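About Castcombe

We teach robots by showing them. That's the short version. A person takes the controls, does the job, the robot's joints and cameras get logged the whole way through, and later a model learns from the logs. We started with two desks and one borrowed server in a building on Rahimi Street. Now 19 people, same street, bigger room.

What we do day to day: remote demonstration. Operator sits at a station, moves a pair of hand controllers, arm follows. Mostly in simulation first, then hardware once a task has settled down. Grocery shelves are our main thing right now. Cartons, cans, reach in, grasp, put back, don't knock over the neighbor.

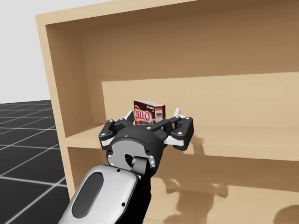
Operators come to us from all over. Warehouse work, dental labs, a lot of gaming, one former piano tuner. No robotics degree needed. Training takes 5 days and most of it goes on the approach, meaning where the hand is before anything closes. Fingers open on both sides of the carton, like they are with the Jell-O box on the middle board, and only then do you squeeze. New people want to rush that part. We make them do it 80 times before they get a real task list. Boring, yes. Works though.

Our software is called Skoltix. It does the recording, the replay and the labeling. We wrote it ourselfs after trying to glue other tools together for most of a year. Every demo gets a pass from a second operator before it goes to a customer — bad demos stay in a seperate folder and we do look at them, they're useful for teaching.

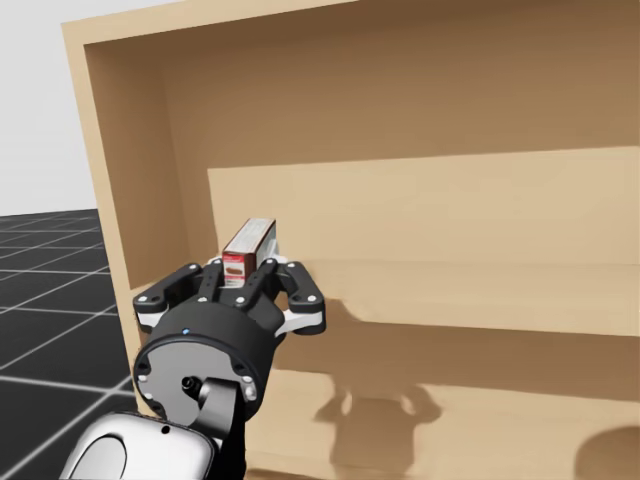 Page last changed: 2019-05-10

Customers. Small robot makers, university labs, a couple of store-equipment companies. Bakosach is our shelf project and the biggest so far, 34 tasks, one arm and two arm. Small upright boxes held between the fingers, brought in over a shelf board with the side panel close by, that kind of thing. Easy for you and me. Takes a good demo to teach.

Two-arm work is newer for us. One operator runs both sides. Left high, right low, different heights, different items, and you have to keep track of where each wrist is so they don't cross. We pay extra for those shifts. Next operator class starts in September, applications through the jobs page.

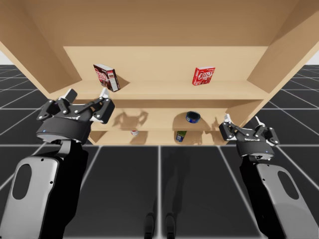
Can we send you our own task instead of picking from your list?
Send it over. We need a written goal, the robot model and a scene file if you have one. If you don't we can build the scene, adds some time. We'll run a small trial batch first and you get the raw recordings back along with our notes.

Visits by appointment. Ring the side bell, the front one is broken. For quotes use the contact form, for press same form.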